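July, 6:40 in the morning

Standing water at the Harklow end again. It covers the low corner behind the goal and runs back along the touchline as far as the old hydrant cover. Rain stopped before midnight, so the surface has had the whole night to drain and has not done it. The upper half of the field is fine. Soft, but a boot heel leaves a clean dent with no water in it.

Pump hour meter reads 2163. Wrote it on the inside of the housing door as well as in the book, after the mix-up in spring when the book was left out and the page went to pulp.

Walked the outfall before breakfast. The Kekach is up but well below the pipe, and the flap moves freely. Very little coming out of it. With that much water on the corner the pipe ought to be running hard, so the restriction is somewhere between the sump and the corner, or the water is not reaching the pipe in the first place. Two different jobs, and the second is the more expensive.

Pulled the lid off the sump. Silt in the bottom, gray and fine, with the smell it always has. Float switch clean. Ran the pump by hand and it drew down in the normal time, then the level came back slowly. Slow return is the useful fact of the day. If the lateral were open, the sump should refill faster than that with the ground in its present state.

9:15

Opened the first inspection hole on the lateral, the one by the fence. The drawing says the pipe is 300 mm down. It is deeper than that here, by a good hand's width, and I now doubt the drawing for the whole of this side. It was made from memory when the field was reseeded and I have never found anything on it that was exactly where it was supposed to be. Marked the real position with a peg and measured off the fence post, the corner one, which at least does not move.

The pipe itself is sound. It is the 60 mm perforated type, corrugated, with no crushing that I could find by feel. Slots on the upper side partly closed with fines. The gravel around it is the part that has gone wrong. It should be clean stone and it has filled with the same gray silt as the sump, packed tight enough that I had to work it loose with the narrow bar. Poured a bucket of water into the hole above the pipe and stood there. The water sat on top of the gravel and went nowhere for a long while.

So the water is not reaching the pipe. Second job, the expensive one.

There was supposed to be a fabric wrap around the gravel. I found a scrap of it at the fence side and none on the field side. Either it was never laid all the way round or it tore when the trench was backfilled. No way to tell from one hole.

11:00

Called Quintela about washed stone. They have it in the size I want, but the truck cannot come down the lane in this state and they will not tip at the gate on the Tralladlow road. They suggested bulk bags and a smaller vehicle, at a price. Asked for the price in writing. Asked also about fabric by the roll. They stock two weights and the man on the phone recommended the heavier one for everything, which I would expect him to do. The lighter weight passes water faster and the soil here is silt over clay. I want to read the data sheet before I decide. Too fine a fabric will blind over with silt and I will have built the same fault again with new materials.

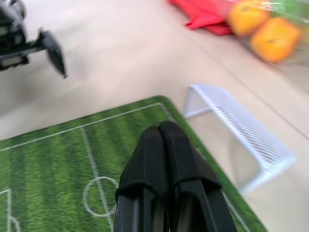
The soccer mat, printed like a grass pitch.

12:30

Rained again for the length of lunch. Used the time to redraw the Harklow side on clean paper with only what I have seen and measured myself: the sump, the outfall, the fence hole, the hydrant cover. It makes a very empty drawing. The rest is in pencil with question marks.

Thought about slit drains as a cheaper option. Narrow trenches at right angles to the lateral, filled with stone and topped with sand, would carry surface water sideways without lifting the whole corner. They only work if they meet an open gravel bed at the lateral, and I do not have an open gravel bed. Could cut the slits first and renew the gravel only where they cross it. That is a patch, but it might see the field through to next season, and it uses a fraction of the stone.

Against that: sand over silt caps off quickly if it is not topped up, and topping up is the kind of work that gets done for one year.

15:50

Second hole, farther along toward the hydrant. Took longer than the first. Hit a root, then a piece of clay tile lying flat, which must be left from the drain that was here before. Under the tile the ground was loose and noticeably drier. I did not expect this. If part of the old tile line is still open and falls toward the river, it may be worth more than anything I put in on top of it. Left the tile in place and covered the hole with a board and two blocks. Will put dye in tomorrow and watch the bank.

Pipe in the second hole same as the first. Gravel the same. No fabric at all.

Surface water on the corner had gone down a little by the time I packed up, around a thumb's width at the deepest point, and most of that was probably evaporation during the sunny spell after lunch.

19:20

Quintela's price came through. Higher than I allowed for, mostly delivery. The stone itself is reasonable. Wrote back asking what it would be if I collected with the trailer in several trips, and whether the fabric could be cut to length.

Field stays closed at the lower end. Moved the rope in from the touchline so that the upper half can still be used for practice, and took the goal off its pegs before the feet sink any further.

For tomorrow: dye, long rods, the level and staff, a dry pair of gloves. Check the pump meter first thing, before the switch is touched. Find out who has the key to the lower gate at Tralladlow, and grease the hinge on the sump lid while it is open.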